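Workshop tips: getting a shared room to work for you

Our long white room at Altham used to drive me up the wall by Monday lunchtime, and now I love working in it! Here are the habits that made the difference.

Look up first

Before you shift a single desk, check the ceiling. Tube lights do their best work when your table sits under them, so drag the table to the light and save yourself buying lamps. Bare metal decking and beams look great painted white, too, and they bounce light right down to your hands.
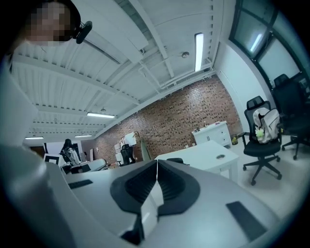
Keep one table clear

Pick a square one, put it out in the open and leave only the job in hand on it. Ours has a metal grommet set in the top, so a cable can drop straight through (so much nicer than a loop over the edge). Everything else goes in the cabinet by the wall.
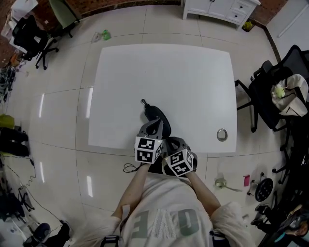 White table in use, cabinet against the brick behind.

Sweep the floor edges

Bags and cables always creep out along the walls. Saadet Gündoğdu gives each bag a hook and each cable a Velcro tie, and glossy tile then mops up in minutes. Spare chairs go against the wall, seats empty if you can manage it!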